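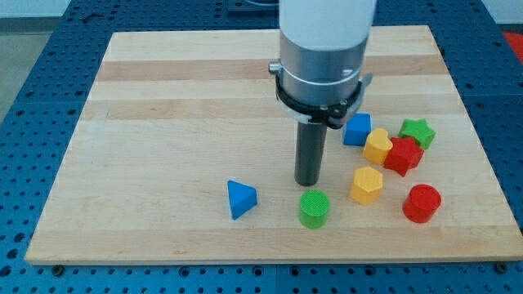

I spent most of November teaching a stick to push things. The stick is very good at pushing things. It is less good at pushing the thing you asked for, and that is how I came to have a research problem.

The setup for Skesis (I didn't pick the name) is language-conditioned pushing. You type "move the green star next to the blue cube," and a policy trained on human demonstrations has to find both, go around whatever is in between, and shove. We had 2,540 demonstrations, most of them driven by Latrice Halvorsen, who has more patience than I do and a better chair.

The baseline policy reached the right final layout in 186 of 757 test commands. I stared at that number for a while and then went through the failures one at a time, with snacks. Most of them had picked the right color and the wrong shape. Ask for the red star, get the red cylinder. It had learned that color was enough to get by on, which is also how I do laundry.

So we tried relabeling. Every demonstration got cut into short pieces, and each piece got its own caption, with the shape always named and the color sometimes dropped. "Push the heart toward the hexagon." Same data, same network, 17 extra hours of typing.

Wrong-shape mistakes fell by a lot. Wrong-direction mistakes went up, and I don't have a good story for that yet. Latrice thinks the short clips hide where the push was headed. I think she's right, so next I'm adding the final position back in as a second input and running the whole test set again.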